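Trirkley Opens Sorting Room at Luseo Building

16/10/2019

The Trirkley Community Supply Center has opened a sorting room on the ground floor of the Luseo building, replacing the shared space it had used since March. The room will serve the 951 households registered with the center's school and home goods program.

Long work tables in the new room are covered in brown kraft paper and marked off with dark blue tape into rectangular cells. Under the center's procedure, each cell is assigned to one order, and items are placed in it before packing. The paper is to be replaced every 2 weeks and the tape laid again on the same plan.

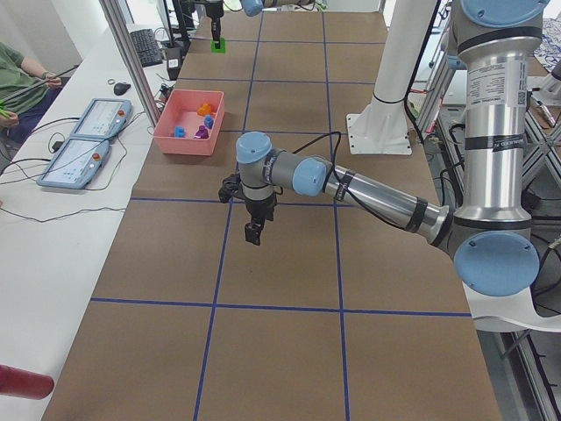
Orders will be accepted at the Prorkar Street entrance from 9 a.m. on all days the center is open. Households that registered at the former location do not need to apply again. Their order numbers remain valid.

The center packed 1,609 orders during its last program year. Work on the room was paid for by a grant from the Sharifi Fund, which also covers rent through next March.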